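Le français au bureau, trois ans après

Quand je suis arrivée ici, je pensais que mon français était suffisant. J'avais étudié la langue pendant longtemps, je lisais des romans, je comprenais la radio si le journaliste ne parlait pas trop vite. Puis j'ai commencé à travailler chez Holleck, et le premier mardi, à la réunion de neuf heures, je n'ai presque rien compris.

Le vocabulaire technique était facile, car il ressemble à celui des autres langues. Mes difficultés venaient des petits mots. « Du coup », « quand même », « bref », « enfin bon ». Dans mes livres, « du coup » n'existait pas. Au bureau, il commence une phrase sur deux. J'ai demandé à ma collègue Quyên Lục ce qu'il voulait dire et elle a réfléchi longtemps avant de me répondre : « Du coup, je ne sais pas trop. » Nous avons beaucoup ri.

J'ai acheté un cahier à spirale et j'ai noté tout ce que j'entendais. Après le premier hiver, j'avais 473 expressions. Je ne les utilise pas toutes, bien sûr. Certaines sont restées mystérieuses, par exemple « ça ne mange pas de pain », que j'ai d'abord comprise comme une remarque sur le déjeuner de quelqu'un.

Ensuite il y a la question du « tu » et du « vous ». En suédois, on dit « du » à tout le monde et on n'y pense plus. Ici, je dis « tu » à toute mon équipe et à la directrice, mais « vous » à un monsieur de la comptabilité, qui me dit « vous » également, alors que tous les autres le tutoient. Le moment pour changer est passé. Mon amie Ronja Lundgren, qui habite en France depuis douze ans, me conseille de faire des phrases sans pronom. C'est possible, mais fatigant. « Est-ce que le dossier est prêt ? » fonctionne bien. « Bonnes vacances » aussi.

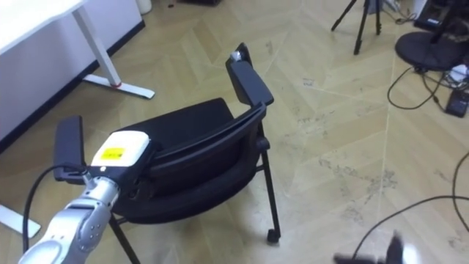
Une chaise de bureau noire sur le parquet à chevrons.

Le téléphone était le plus difficile. En face de moi, une personne a un visage et des mains, et je peux deviner la moitié de ce qu'elle dit. Au téléphone, je n'avais que la voix. J'écrivais donc mes phrases avant d'appeler, avec les réponses possibles en dessous, comme une pièce de théâtre. Naturellement, le client ne connaissait pas son texte. Un jour, un monsieur m'a demandé d'épeler mon nom, et j'ai dit « G comme Jérôme ». Il y a eu un silence très poli. Depuis, je dis « G comme Gaston », et pour les deux points sur le a de Hägglund, je n'insiste pas.

Les courriels me prennent encore du temps. J'ai une petite collection de formules de fin, rangées de la plus froide à la plus chaude : « Cordialement », « Bien cordialement », « Bien à vous », « Belle journée ». J'ai reçu une fois un « Cdt » et j'ai cru que la personne était commandant.

Ce qui a changé, je crois, c'est que j'accepte maintenant de demander. Avant, je hochais la tête et je cherchais le soir dans le dictionnaire. Maintenant je dis : « Pardon, je ne connais pas ce mot », et souvent, un autre collègue avoue qu'il ne le connaît pas non plus. La semaine dernière, c'était « obérer ». Nous étions quatre à le chercher.

Je continue le cahier. La dernière expression notée est « il y a anguille sous roche », entendue à la machine à café à propos du nouveau planning des congés. Si vous en avez d'autres avec des poissons, vous pouvez me les écrire en commentaire.

Solveig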